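Lab handout, April. Read it before you come down to the cell, and bring it with you, because there are blanks to fill in.

# Looking After the Makudier Cell: Wrist Camera, Fingers, and the Simulated Twin

This is my favorite session of the course! Up to now you've been writing programs for a cell that somebody else kept in good shape. Now you get to be the somebody else. We'll take the fingers off, put them back on, check the wrist camera, and then do the same job again in the simulated cell, which needs just as much looking after as the metal one (people never believe me on this until their first bad run).

Lina Karam runs the bench side. I'll be at the simulation desks with Daichi Hosoda, who built most of the twin and knows where all its odd corners are.

## 1. Before you touch anything

- Arm parked, speed turned down, pendant in the hands of one person only.
- Air off at the wall valve. Wait for the gauge on the cell to drop to zero.
- Read the last page of the cell log. If the previous group left a note, it goes first on your list.
- Long hair tied back, lanyards off.

Say out loud what you're about to do. It feels silly for ten minutes and then it feels normal.

## 2. Taking the fingers off

Our fingers are made by Lindine and each one sits on two dowel pins and two screws. Loosen both screws a half turn each before you pull either one out. If you take one all the way out first, the finger cocks on its pins and you'll spend the next while wiggling it.

Wipe the mounting face with a dry cloth. Look at the pin holes with a flashlight. What you want is a clean round edge. A bright crescent on one side means the finger has been shifting under load, and that goes in the log with the finger's letter (A or B, stamped on the back).

When they go back on, snug both screws, close the gripper gently on the gauge block, and only then tighten. Closing on the block lines the two faces up for you. I love this trick; it came from Man-sik Sung, who taught this lab before me, and it beats every jig we've tried.

## 3. Checking the wrist camera

The bracket can creep. A hard stop against the tray is enough to do it, and a tiny tilt at the bracket turns into a big miss down at the part.

1. Move to the saved pose called HOME_LOOK.
2. Grab a still and open it in Lemma, our viewer.
3. Find the tip of finger A and read its column and row.
4. Compare with the numbers taped inside the cabinet door. The reference column is 152. More than 11 pixels off in either direction and you redo the hand-eye calibration.

Your column: ________ Your row: ________

Fingertips make a great reference. They travel with the camera, so whatever the arm is doing, the tip ought to land in the same spot for a given opening. Always set the opening first! A gripper left part way open will look exactly like a shifted camera, and Shadi Fakhoury's group last term recalibrated twice before they caught it.

## 4. The twin needs the same care

When you change something on the real cell, you change it in the twin the same day. The parts that drift apart most often:

**Finger length.** New fingers, new mesh. The collision shape is a separate file, so update both. A long mesh with a short collision shape will poke right through the table and the simulator won't say a word.

**Camera mount.** Stored as an offset from the wrist flange. Copy it from the calibration report, and check the order of the rotations. Ours is roll, pitch, yaw. The report from Dadik, our camera supplier, lists yaw first.

**Lighting.** One lamp, fixed to the ceiling of the twin. At low poses the arm can block it, so expect dark views near the work surface. If your detector only ever saw bright, tidy views, it'll fall over here.

**Image quality.** We save compressed frames to keep the disks from filling. Dark plain areas suffer most and go blocky. Switch to lossless for calibration stills, then switch it back.

## 5. Reading a near-useless view

You'll meet plenty of frames with almost nothing to go on: a big plain surface and a sliver of something pale poking in at the bottom. Don't throw them out. Work through what you have.

Start with the strongest edge, and ask whether it's straight in the world or only in the picture. Stair steps along a sloping edge usually come from rendering at low resolution; they aren't chips in the part. Next, look for a darker patch near the object. It might be a shadow, and it might not, so move the lamp and render again before you write "contact" in your notes. Last, check the joint angles in the run file. If you can't name the object from the pixels, the angles will usually settle it.

And write "not sure" when you're not sure! Anatole Bailly grades the notebooks, and a well-argued "not sure" gets full marks from him.

## 6. The run

Each pair does one pass of 200 simulated approaches with the mount as you found it, then a second pass after your fix. Save every final frame. On our last good setup the first pass hit the target pocket 103 times and the second did far better, so don't be discouraged by an ugly first number.

Fill in:

| | Before | After |
|---|---|---|
| Hits | | |
| Misses, left | | |
| Misses, right | | |
| Stopped early | | |

Misses piled up on one side point to the camera mount. Misses on both sides point to the fingers, or to play in the wrist, and you should go find Lina.

## 7. To hand in

- The filled-in table and your column and row
- One still you found hard to read, with a short paragraph on what you could and couldn't tell from it
- The log entry, copied word for word
- Your changed mount file, with the old values left in as comments

Pairs who finish early can try tilting the virtual bracket by one degree and guessing the miss before they run it. My own guesses are still terrible, and I've been doing this for years.

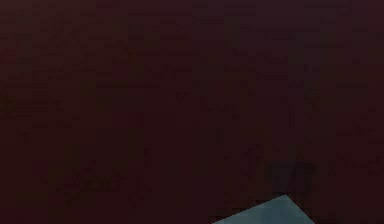 For the paragraph on your hard still, half a page is plenty. Put the joint angles under it and the name of the run file, and leave the notebooks on the shelf by the simulation desks on your way out.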